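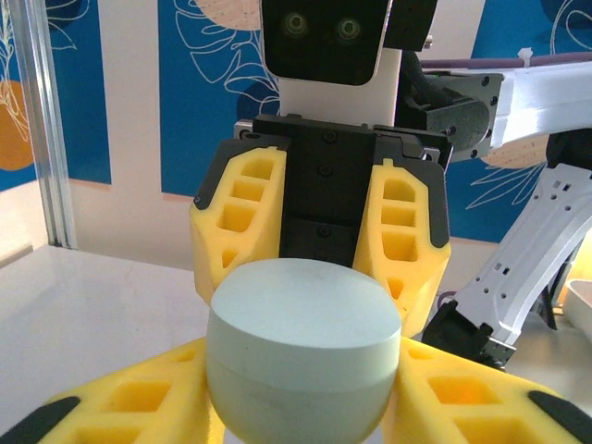 Section 5. Opening, Filling and Closing the Canister

The Lerus canister has two parts, a lid and a base. Customers have found ways to lose both.

1. Set the base on a flat surface, open end up. A sofa arm does not count as a flat surface.

2. Wipe the inside with a dry cloth. The Lerus ships with a fine dust left over from molding, which is harmless but does nothing for tea.

3. Fill to the line inside the wall. The rated capacity is 900 milliliters. If you are patting the contents down with a spoon, you have passed it.

4. Lower the lid straight down until it meets the base all the way around. Press the center of the top with your palm.

5. Turn the lid to the right until it stops. It stops once. Further turning is between you and the gasket.

Note: To open, hold the base still and turn the lid to the left. Holding the lid and turning the base also works, and distributes rice very evenly over a kitchen.

CAUTION: Do not fill with anything hotter than 70 °C. The lid will seal beautifully and stay that way. Wait 3 hours, then try again.

CAUTION: Do not carry a full canister by its lid.

Replacement gaskets are sold by Tasthorpe under the part name Garkuna. Order before December if you bake for the holidays. Everyone else does.

Section revised by Hjørdis Engebretsen, Jan 10, 2022.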